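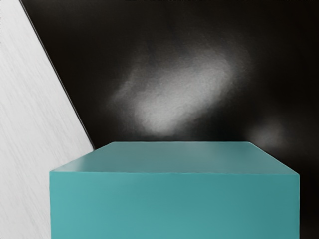 February
By King-fai Lam

Search this site
Search

Bilbridge Creek Restoration: Progress Report to the Trevaskis Fund

Planting
The lower bank between the footbridge and the Prurach Road culvert is finished. We put in 2,000 tubestock over the planting season, mostly sedges and river bottlebrush at the water's edge with swamp paperbark higher up. Losses so far are heaviest on the outside bend, where the November flow took out a strip of new sedges along with the jute matting. We have replanted that strip and pinned the matting at closer spacing.

The upper bank is behind schedule. The contractor could not get a machine down the access track until it dried out, and the blackberry there was thicker than the original survey showed. It has now had its first spray. We would like to leave it until autumn before planting, and ask that the milestone be moved to match.

Water quality
Monthly sampling has continued at 5 sites. Turbidity rose sharply below the culvert after each storm and took longer to settle than it does upstream. We think the unsealed shoulder on Prurach Road is the main source. The council's drainage engineer has been out to look and has agreed to price a rock-lined swale.

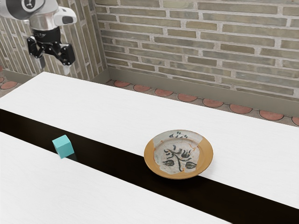 Fencing and stock access
Both adjoining landholders have signed. Nearly 500 metres of fence is up on the eastern side, with one gate still to hang. The off-stream trough is in and connected, although the float valve has stuck twice and will be replaced under warranty.

Budget
Spending is at 39 per cent of the grant. Plants and matting came in slightly over - the replanting accounts for most of that - and fencing came in under. The invoice from Pludico for weed control arrived after the books closed for this period and will show in the next statement. No change to the total is requested.

Next period
Second blackberry spray, upper bank
Hang the eastern gate and walk the fence line with both landholders
Order autumn tubestock from the nursery
Written quote for the swale, with a copy to the Fund

Contact us | Copyright Bilbridge Creek Restoration | Back to top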